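Packing lists for Year 4 camp came home in February and I've been chipping away at ours ever since. Putting a few notes here for other parents at Silville with a kid going for the first time.

1/ The list says 2 pairs of old runners. We had one pair, and they were too small. Got the second from the uniform shop's seconds rack. Darnell Ambrose runs it, mornings only, from 8.

2/ Label everything, including the torch and each sock. I did up to 80 labels over two nights with a laundry pen. The iron-on ones came off our jumpers last winter, so I didn't bother with them.

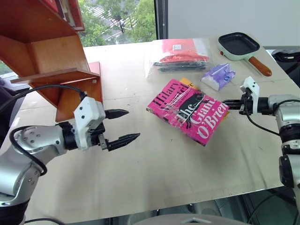 3/ Final payment is $396 and it can be split. It doesn't say so on the form – you have to ring the office. They were fine about it and I'm paying mine off fortnightly.

4/ Medication goes in a zip-lock bag with the child's name and the dose written on it. Hand it to Mr Iordache at the bus, not to the class teacher. That includes hay fever tablets and puffers.

5/ No phones and no lollies. They do check bags.

6/ My daughter has never been away for more than a night. We've done two sleepovers at the Oyelarans' as practice. First one she rang at 9pm and I picked her up. Second one she stayed till lunch.

7/ Still chasing a sleeping bag that fits in its own sack. If anyone has a spare I can borrow, message me – I'm at pick-up most afternoons, near the bike racks.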